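Small Sites Need Small Mixers

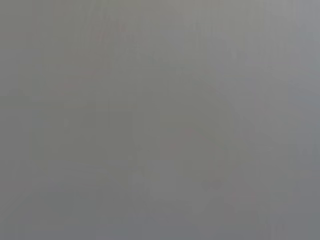
I have run a groundworks firm in Plorthorpe for 19 years, and in that time I have seen the same mistake made on nearly every small job I have priced. Somebody orders a full lorry of ready-mixed concrete for work that needs a third of one. The rest gets tipped in a corner, or the driver takes it back and the customer pays for that as well.

My view is that the small self-loading mixer deserves far more work than it gets in this country. It carries its own shovel, weighs what goes in, adds the water and turns the drum while it drives. One operator can do the lot. On a farm track or behind a row of terraced houses it will get to places where a normal mixer lorry would sink or get stuck at the gate.

The usual objection is quality. Engineers like a ticket from a batching plant, and I understand that. If you are pouring a suspended slab or a bridge bearing, order from the plant and have your cubes taken. But most of what I pour is shed bases, fence footings, kerb backing and the odd garage floor. A decent operator with clean aggregate and a working scale can make that concrete perfectly well. Bad ready-mix turns up too. I have had loads arrive after sitting in traffic for so long that the driver wanted to let it down with a hose, and I sent them away.

The second objection is price. When I bought our machine, a Polik, I was told I would never get the money back. Our last job in September was a run of footings for a row of old stables, the first of them built in 1873, down a lane with a weak culvert at the bottom. The plant wanted a part-load charge on every visit, plus waiting time. The quote came to 2890 pounds before anyone had lifted a rake. We did it with the Polik and a heap of ballast in the yard, a bit each morning, as the trenches were ready. Nothing was wasted and the lane is still there.

What does worry me is training. Hire companies will hand over one of these machines after a ten-minute chat, and half of that is about where to put the diesel. Saranya Pillai ran the hire desk at the depot we used before we bought our own, and she would not let one go out until the customer had loaded and discharged a batch in front of her. People grumbled. I would make it a rule everywhere. The drum is heavy, it sits high, and a full one on a side slope will go over sooner than you think.

Washing out is the other thing people skip. If you leave the fins caked, every batch after that is worse mixed than the one before, and in the end someone has to climb in with a breaker. I have done that job once. Put 300 litres of water through it at the end of the day, into a proper lined pit, and keep it out of the ditch.

I am not saying sell the big lorries. They are right for big pours and always will be. I would just like whoever is ordering to measure the hole first, look at the lane, and ask what a small machine would cost for the week.

Comments

Ximeng Wei
Agree about the part-load charges. We paid one twice on the same extension. Did you look at the Ikach before you bought? The cab is better but parts take ages.

gatepost
Fine for footings but building control round here wanted a plant ticket for my garage floor, so ring them before you mix anything.

Rai driver
I drive a Rai mixer for a living and nobody at our place likes part loads either. Half the trouble is customers who say the access is good and then it's a field.

Mo
What do you line the washout pit with?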